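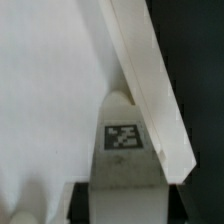

Figure 8. Wrist camera view with the tagged finger beside a white plank.

Section 8: Comparing fingers on the Toston wrist

By now you should have the arm bolted down, the controller talking to it and the wrist camera giving you a steady picture. If any of those is still giving you bother, do please go back and sort it out first, as the steps below get very frustrating when two things are misbehaving together.

What we are going to do in this section is try the two finger sets that come with the kit, the Werlow and the Retia, on the same few objects and with the same settings, and write down how each one gets on. It takes a patient afternoon. Hortensia Olivares wrote the first version of these steps when we only had one gripper between us, and most of her advice still holds, although the menus have moved since then.

Before you start

You will need both finger sets, the small hex key, a soft lint-free cloth, and your test objects. We suggest starting with something long, flat and plain, like the plank in Figure 8, and then moving on to whatever you really want to pick up at home or at work. Plain white objects are a good test for the tag reader, as a white finger against a white part gives the camera very little to go on apart from the black square itself.

CAUTION: Always press Hold on the controller and wait for the light to go steady before you put your hands near the fingers.

Checking the tag

1. Fit the first finger set and tighten the screws until they are snug. There is no need to lean on them.

2. Open the camera page and choose Wrist. The square black and white tag should be facing you, near the rounded tip of the finger, with its top edge more or less level. A slight tilt is fine and the reader will cope with it.

3. Look for the tag number beneath the picture. On a new kit it will read 1403. If you see a row of dots, the reader has not found the tag yet, so give it a moment and then nudge the focus one step at a time.

4. Check that the pale border is clear all the way round. The reader needs that border just as much as it needs the pattern inside.

Note: Smudges on the finger below the tag, like the greyish ones in Figure 8, lie outside the border and do not need to hold you up. If marks creep onto the border or the pattern, wipe them away with the cloth, barely damp. Please don't use spirit on the tags – it lifts the print.

Note: The tip of another finger may show in the lower corner of the picture, quite out of focus. You can leave the focus set for the tagged finger.

Running the comparison

5. Choose Trials, then New, and give the run a name you will recognise later. Kourosh Azimi uses the finger set followed by the object ("Retia plank"), and the rest of us have copied him.

6. Set the grip force to 11 and leave it there for both sets. It is very tempting to turn it up when the first finger slips, but then you will be comparing forces and you will have learnt nothing about the fingers.

7. Put the object at the start mark and press Go. Keep an eye on the wrist picture as the fingers come in, and if a part of the object slides across the tag, make a note of it next to the result.

8. Repeat with the object turned on the slant. Long pieces can end up lying alongside a finger instead of sitting between the pair, and the wrist view will show you this much sooner than standing at the bench will.

9. Press Hold, swap to the second finger set, go back to step 2 and work through again. Do check the tag afresh, even if you are in a hurry for your tea.

CAUTION: If the tag drops out during a move, the arm will stop where it is. Support the object with a stand or a block before you release the fingers.

Reading your results

The Trials page lists both sets side by side. Cường Lò likes to look at the slips first and I prefer to begin with the tag losses, and we have never managed to settle which way is better. Whichever you choose, save the wrist pictures along with the table. Months later, a number in a column will mean very little to you without them.

If one set loses its tag far more often than the other, try the lighting steps in Section 11 before you decide against it.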